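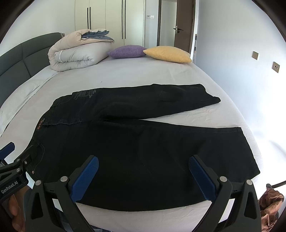
## Minutes, Clellalitz Local History Society, May 17, 2026

Present: 18 members. The minutes of the last meeting were approved with one correction to the spelling of Demirtaş in item 4.

### 1. Reading program

The group finished the unit on Portugal under Salazar. Discussion centered on the 1933 constitution and how censorship worked in small towns. Two members felt the colonial wars got too little time. Agreed to add one evening on Angola and Mozambique before moving on to the Carnation Revolution of 1974.

### 2. Newspaper collection

Scanning of the Pronov papers stands at 994 pages out of nearly 2000. The rest are in poor shape and will be done flat, one sheet at a time. Stullico has quoted for new storage boxes. Quote accepted.

### 3. Talk on land reform

The speaker asked to move from the fall to December. Agreed. Room still to be booked. The talk will cover the Alentejo farms after 1974 and will need a projector.

### 4. Other business

- Library loans are overdue on 2 books. Reminders to go out.
- Request for a shorter break was put to a vote and failed.
- The map of the Demirtaş donation needs a new frame. Carried over.

Meeting closed at 8:40 p.m.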